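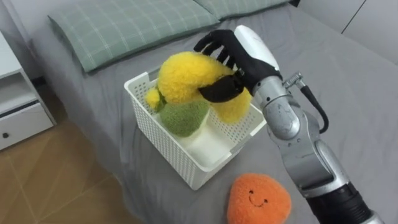

What rules do you set for people standing near the arm while it's tidying?

Posted 11/07/2026 in Home and Service Robots

Hello all, and thank you in advance for your patience, as I do tend to go on a bit. I help run a small group in Clallthorpe and we've been teaching an arm with a five-fingered hand to do bedroom chores. Mostly it's soft toys and a plastic basket on a bed, that sort of thing. Up to now our safety rules have lived entirely in people's heads, which was fine when there were two of us, but we have new folks starting in September and I'd like to have something written down before then.

My trouble is that everything I find was written for factories. Fences and light curtains make sense around a welding cell, but you can't very well put a fence around a bed and still call it a bedroom. On the other hand, I've noticed we've all become terribly relaxed. When a toy rolls somewhere awkward, people just lean over and move it while the arm is live (I've done it myself, I'm sorry to say).

So - what do you have written down, and do people follow it? Does working only with plush toys let us loosen anything?

Gregor Cairns

2 answers

Calum Cowie wrote:

Hi Gregor, and good for you for doing this before September and not after! We went through the same thing at Rerkari a while back and our first version was eleven pages long. It went in a binder and stayed there. The one we use now fits on a single sheet taped up at eye level by the door, and I'm happy to share the gist.

Before anything else, do a proper risk assessment for your own setup. ISO 12100 is the general one for machinery, and ISO 13482 covers personal care robots, so it's worth a look even if your arm doesn't fall neatly under it. The industrial ones (ISO 10218) are still good reading too. None of them will hand you a rule sheet, but they'll get you asking the right questions.

Our sheet says, more or less:

One person holds the stop button and does nothing else. No typing, no phone, no helping with toys.

Hands stay off the bed while the arm is enabled. If something needs moving, say "hands in," wait for the holder to stop the arm and answer "stopped," and only then reach.

Speed is capped at 300 mm per second whenever anyone is in the room. That's our number from our own assessment, so please don't just copy it.

Check any loose cable on the arm before the first run. Bedding is the part people forget, as a fold of sheet or a pillowcase can catch on a cable or get pinched along with the toy.

Test the stop button every morning, and write it in the log with your initials.

As for plush toys, I'm afraid I'd say no. A soft toy makes a dropped toy harmless, but the elbow is just as hard whatever the hand is holding. Toys did relax our people more than anything else, and I think it's because they look so friendly.

Do people follow it? Mostly, yes. The "hands in" call felt silly for a week or so and then it became a habit. We also have new people spend 20 runs holding the stop button before they do anything else - it's dull, but they learn how the arm moves.

Vulau wrote:

just get a bigger estop and put it on a long cord. we never had a problem. agree about the sheets though, ours dragged a whole pillow off once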